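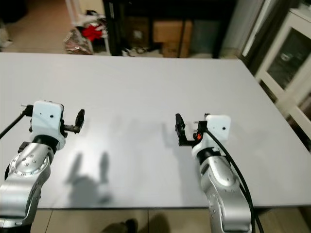 Chapter 5
White, and Other Things We Agree On

White is the color people are surest about and worst at. Ask a roomful of adults to name the color of a school bus and you'll get a short argument over yellow and orange. Ask them about a refrigerator and there will be no argument at all, only some concern about why you asked. The tabletop at the head of this chapter would pass the same test. Anyone would call it white, and anyone trying to match it on a paint card would soon be looking through the pale grays, wondering when it changed. Most large white things behave this way once you have to buy paint for them. The word covers a whole neighborhood of colors, and we get away with using it because the eye does a great deal of work before we open our mouths.

This chapter is about that work. Chapter 4 treated color as a matter of light: which wavelengths arrive, which are absorbed, which bounce back out. That account is correct, and you should keep hold of it. It is also not much help in explaining why a shirt looks the same color at breakfast and under a streetlight, when the light reaching your eye from that shirt has changed enormously in between.

The Rasbridge Hallway

In February of the year the Rasbridge public library was repainted, the building manager ordered a single white for the whole ground floor. The paint came from Chae, whose catalog at the time listed 200 whites, a number that suggests either great sensitivity or a slow year in the reds. The manager picked one called Brikinness. It had looked clean and neutral on the card.

It looked clean and neutral in the reading room, too, which faces north. In the hallway, lit by old warm bulbs, the staff complained that it was yellow. In the children's corner, beside a large green carpet, parents described it as "sort of minty." The contractor was accused of using three different paints. He had used one, and had the receipts, and by all accounts kept them on him for some weeks.

Danylo Pasichnyk, the color technician sent to settle the matter, took readings in all three places with a Diledix surface meter, a device that presses flat against the wall and supplies its own light. The readings matched. The paint was the same everywhere. The light falling on it was not, and the people walking from room to room were comparing each wall with whatever stood next to it. His report ran to 5 pages, four of which were readings. The fifth recommended changing the bulbs. The library repainted the hallway.

What the Meter Knows and You Don't

A meter like Pasichnyk's measures reflectance, the share of the light landing on a surface that the surface sends back. A white wall has a high reflectance and a lump of coal has a very low one. Reflectance belongs to the surface, and it stays put when the sun goes in.

Your eye has no such luxury. All it receives is the light that arrives, and that amount depends on two things at once: the reflectance of the surface and the strength of the light shining on it. Coal in full sun can send more light to your eye than a sheet of paper does in a dim room. The coal still looks black and the paper still looks white, and you would think poorly of anyone who told you otherwise.

The steadiness of these judgments is called lightness constancy when we are talking about the range from black through gray to white, and color constancy when hue is involved. Neither is perfect. The library staff had a fair amount of both and were still upset about the hallway.

Part of the explanation is comparison. The visual system pays close attention to how much light comes from one surface relative to its neighbors. If a cloud passes over a chessboard, every square gets dimmer together, and the relation between light and dark squares hardly changes. A second part is a habit of taking the lightest large area in view as a standard for everything else. You can see the habit fail with office supplies. Take a ream of 500 sheets of ordinary copy paper and look at the top sheet by itself. It is white. Now lay a sheet of bright photo paper on it. The copy paper turns faintly gray or cream while you watch, though the only thing you have done to it is introduce it to a rival.

Section 5.1 takes up the comparison of neighboring surfaces and the well-known illusions that come from it. Section 5.2 turns to colored light and returns to the hallway at Rasbridge, which has been repainted again.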